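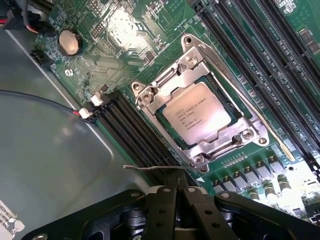
3 min read

The open workstation: processor and board
Gallery by Jui-lin Su, updated 2026-02-06

Welcome to the gallery of my workstation. I bought this computer in November from a small office in Bivthorpe that was closing, and I use it now for the sound archive of the Preltton choir. Many members asked me what is inside the gray box under my desk, so I made this page for them. I am not a technician by profession. I learned by reading the manual slowly, and some parts of it I read several times.

Intel Xeon E5-1630 V3 in its socket, with the cooler removed. The model name is printed on the metal lid of the processor, together with the serial and batch codes.

Notes to the picture

Before I opened the case I knew only what the seller told me, which was "a Xeon, a good one." It was nice to read the full name for myself. I wrote it down in my notebook, with the codes under it, so I don't need to take off the cooler again only to check. I advise everybody to do the same.

Some friends asked about the thin metal bar at the right side of the socket. It is the retention lever, and it belongs to the mechanism which holds the processor. It has a strong spring feeling, and the first time I moved one I was quite afraid to break something. Please move it slowly and keep your fingers away from the memory slots.

The black slots on both sides are for the memory. The board has little labels in white print, such as "CPU1 DIMM," and it is good to compare them with the table in the manual before you buy modules. I did not do this on my previous computer, and I had to send a package back to the shop at my own cost.

The round silver battery keeps the clock and the settings of the board while the computer is without power. My old machine forgot the date each time I pulled out the plug. For many weeks all my recordings from it were saved with the wrong year, and I repaired 14 folders by hand. If your computer does the same thing, please look at the battery first.

How I work with an open case

I shut down the computer, pull out the power cable and wait a few minutes. Then I touch bare metal on the case with my hand. The screws go into an egg carton with the numbers written inside, and this costs nothing and works better than the magnetic tray I had from Fladeo. I also work in the morning, when the light at my table is best.

For cleaning old thermal paste I use a lint-free cloth and isopropyl alcohol. I start from the outside and wipe toward the middle. One needs patience for this. I put the new paste only when I have the cooler ready next to me, so that dust has no time to settle on it.

About copying

You may use the picture for a school lesson or a club newsletter if you write my name with it. For other use please send me a message through the Verstraete hobby pages, where I have a mailbox. I read it every weekend, and I answer in English or in Mandarin.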